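Dratport open day, 7/9/22

I went to the open day at Dratport with low hopes and a packed lunch, and only the lunch was any use to me by two o'clock. For those who don't live near Valente: Dratport is the old Skorkent rope works, down by the river past the tyre place. It shut years back, stood with its gutters hanging off, and was bought by Sunent, who have turned it into what the leaflet calls a "making quarter". I have now read the leaflet four times and still couldn't tell you what a making quarter is, other than a lot of units to let with a coffee bar in the middle.

Getting there. The leaflet says "well served by public transport". It is served by the 33, which stops on the main road on the wrong side of the roundabout, and then you walk down a lane with no pavement behind people in cars who have come to hear about sustainable travel. There is a bike shed, a good one with a roof, and I saw two bikes in it. The car park was full. Parking is free for the first hour and the tour takes an hour and a quarter, so draw your own conclusions.

We were given stickers and put into groups. Ours was led by Tiago Lobo, who was pleasant and walked too fast, and who had clearly been told to say "heritage" whenever we passed a brick. I asked how much of the brick was Skorkent's. He said the front wall and "elements of the side". The long rope walk, the one thing that made the place different from any other big shed, has been chopped up into 52 units with a corridor down the middle. You can stand at one end of the corridor and imagine it, we were told. I stood at one end of the corridor. There was a fire door.

To be fair, the roof is well done. They have kept the height, the glazing has been put back where it used to be, and the gutters are proper cast iron again. My father worked at Skorkent for a while before I was born and always said the damp came up off the river and down off the roof and met in your collar. So somebody has spent money up there, and it won't have been cheap.

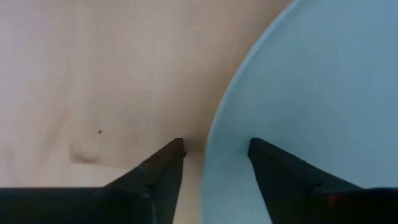 Valter Prata thought I was being too hard on them, and told me so between the stairs and the toilets. His view was that the building had been coming down by itself, that the council had no intention of paying for it, and that if a developer wants to call a shed a quarter then let him, as long as the slates stay on. He also said nobody under sixty cares about rope. I have turned this over since and I think he is right about the slates. On the rope I'm less sure, there were children in our group who asked far better questions about it than the adults did.

What they wanted to know was how long the ropes were, where the tar went, and whether anyone lost a finger. Tiago Lobo didn't know. There is one display board on the whole history, next to the lift, and it gives the date the works opened and the date Sunent bought it, with a single paragraph to cover everything that happened between. The women who did the splicing don't get a mention. Nor does the strike. There is a nice photograph of a horse.

We were let into some of the ground-floor units and allowed to wander. People do seem to like having the doors open on each other, and I'll admit it has more life in it than I expected from the leaflet. But I kept asking about rent and kept being handed to somebody else. In the end I got a figure of 25 a square metre out of a young man at the Sunent desk, who then said it was "indicative", and that it didn't include the service charge, and that he'd have to get back to me on the service charge. If you've ever run a small workshop you'll know that the service charge is where they get you. It pays for the corridor.

I was also told that small local firms get first refusal. I asked how small and how local and was given another leaflet.
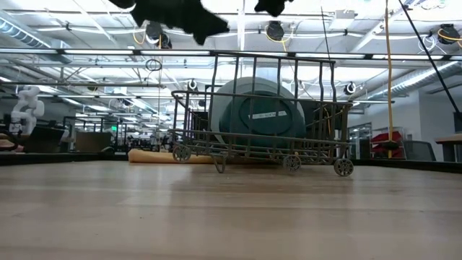
The coffee bar deserves a word. It's in the old boiler house, with the boiler taken out, which seems a pity as it was the only thing in there worth sitting next to. Coffee was dear and came in a cup without a handle. The cake was good. I had the almond one and then, I'm sorry to say, a second piece, having already eaten my sandwiches on the wall outside. There's an echo in the boiler house that makes a table of three sound like a wedding, and I wouldn't try to have a meeting in there.

The talk at half past two was called "Dratport: The Next Chapter" and I can report that the next chapter is phase two. Phase two is flats. They were shown very quickly, on a slide with a lot of trees. A woman at the front asked if the riverside path would stay open to the public once the flats were up and the answer was that Sunent was "committed to a conversation about access". She asked again — good for her — and got the same answer with the words in a different order. That path has been walked by half of Valente every Sunday for as long as I can remember, and I would like to see it in writing. I said as much on my feedback form, on the back, the front having only smiley faces to ring.
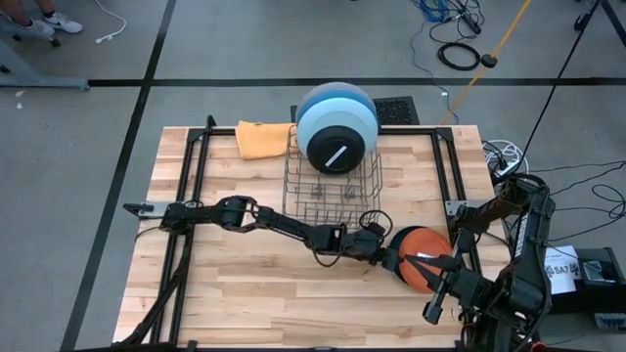
A butcher-block table at Dratport.

Should you go? There's another open day planned for July and yes, probably, if only for the roof and the almond cake. Go early, before the car park fills, or take the 33 and wear sensible shoes for the lane. Ask about the path. Ask about the service charge too, and if you get a number write it down and send it to me, because I'm still waiting for mine. The toilets are on the first floor, by the way, and the sign for them points at a cupboard.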